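Forum > Fabric Care > Washing and Storage

Brim creases in soft cotton caps after storage

Pramila Solanki
Posted Monday, 7:40 pm

I store soft cotton caps over the winter in clear plastic bins with snap lids. When I took them out this year, most had a hard crease across the crown, and two had a wave in the brim. The caps were washed before storage: cold water, gentle cycle, liquid detergent, air dried flat. They went into the bins the next day.

I have tried a steam iron on the cotton setting with a damp cloth between the iron and the cap. The crown crease got lighter but did not go away. The brims did not change at all. Is the problem the way they were dried, the way they were packed, or the temperature in the closet? The closet shares a wall with the water heater. I would also like to know if the bins should have vent holes.

Yuk-lan Chuang
Posted Monday, 9:15 pm

The packing is the most likely cause. Cotton holds a fold when it is pressed for months with any moisture left in it. One day of drying is often enough for the crown but not for the sweatband, which is thicker and usually has several layers. Moisture from the band then spreads to the rest of the cap in a closed bin.

For the crown crease:

Wet the cap fully in cool water. Dampening from the outside is not enough. Press the water out with a towel and do not wring. Place the cap over a bowl or a rolled towel that matches the head size, then smooth the crease from the center toward the seams. Leave it there until the sweatband is dry to the touch on the inside. Keep it out of direct sun.
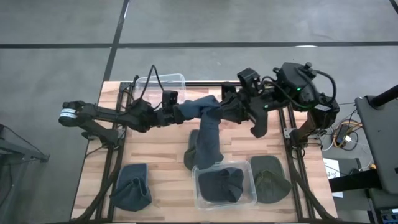
If a faint line is left after drying, use steam only, with the iron held off the cloth. Direct pressure on a curved panel tends to make a second crease next to the first one.

Brims are a separate matter. Check what the insert is before you do anything else. A plastic insert can be reshaped by warming it with steam and holding the curve by hand until it cools. A cardboard insert that has been washed may be soft for good, and wetting it again will make it worse. Tap it with a fingernail. Plastic gives a sharper sound.

On storage, leave the caps in the open for 2 full days after washing. Pack them crown up in a single layer with tissue inside each crown. Do not nest them if the brims are curved differently. Vent holes are optional if the caps are dry, but they do let dust in. I would move the bins away from the water heater wall.

druvgate
Posted Tuesday, 6:05 am

just hang them on hooks. never had a crease. the bins are the problem imo

Contact | Copyright Povura Community Help | Back to top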